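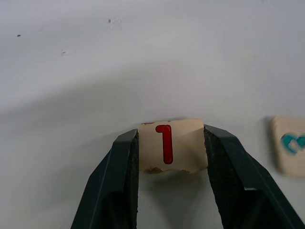

Tamara Fedoruk wrote to us on Monday to say that her grandson will do the number board four times before breakfast but only if he's allowed to start with the ten, and is that all right, or should she be steering him back to the one?

Let him start with the ten! We love the number board here at the Mellport Toy Library, and half the fun of it is that you can come at it from any end you like. It's number 262 on the shelf list, in with the wooden puzzles, and it hardly spends a weekend at home.

If you haven't borrowed it yet, it's a light wooden tray with one to five along the top and six to ten further down, all in big fat coloured numerals that a small person can spot from the other side of the kitchen. Between them are the picture tiles, and along the bottom you get the little dots and bars for matching up quantities. So there's really a counting puzzle, a colour puzzle and a "where's the red car" puzzle all in the one tray, and children tend to find the car first.

Our favourite way to begin with the very little ones is to leave nearly everything in place and take out just a couple of neighbours. Four and five are good. The four is yellow and the five is orange, close enough in colour that they have to look properly at the shape, and there's a lovely pause while they turn the tile about and have a think.

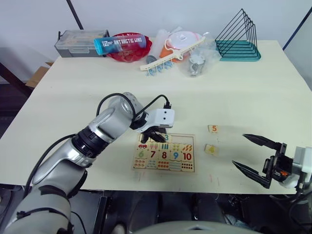 Once that's easy, take out a few more, and mix the rows. The seven and the eight are both red, so they make a terrific pair for a four-year-old who has been getting by on colour alone (the one and the ten are red as well, if you want to be really mean about it). Try not to jump in. It's very hard to sit on your hands when somebody is pushing a seven at the wrong gap for the third time, but the face when it drops in is worth every second.

For the older ones, turn it into a shop. Tip the numerals out, ask for "the one after eight, please", and pay for it in buttons. Vincze Street Playgroup have a version where the tiles are hidden around the room and have to be brought back in order, which they tell us takes a whole rainy morning. Their other tip is to play on a bare, pale tabletop, so the coloured pieces show up and you can see at a glance what's still out.

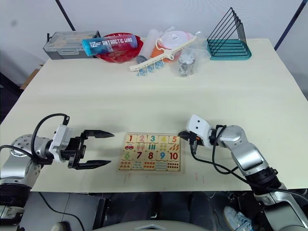

A few bits of housekeeping, now that we've talked you all into wanting it. Loans on the wooden puzzles are for 2 weeks, and you can renew once if there's no one waiting. Please check the tray before it comes back and slot every tile in where it lives. If one does go missing, let us know and keep looking: we've had them turn up in gumboots, in a piano stool and once inside a library book. Wipe the tiles with a barely damp cloth and let them air before you pack them up, and please don't soak them.

Families who aren't members yet can join for $19 a term, and that covers everything on the shelves, from the baby rattles right up to the big floor jigsaws. And Tamara, tell your grandson we tried it starting from the ten at morning tea, and we're converts.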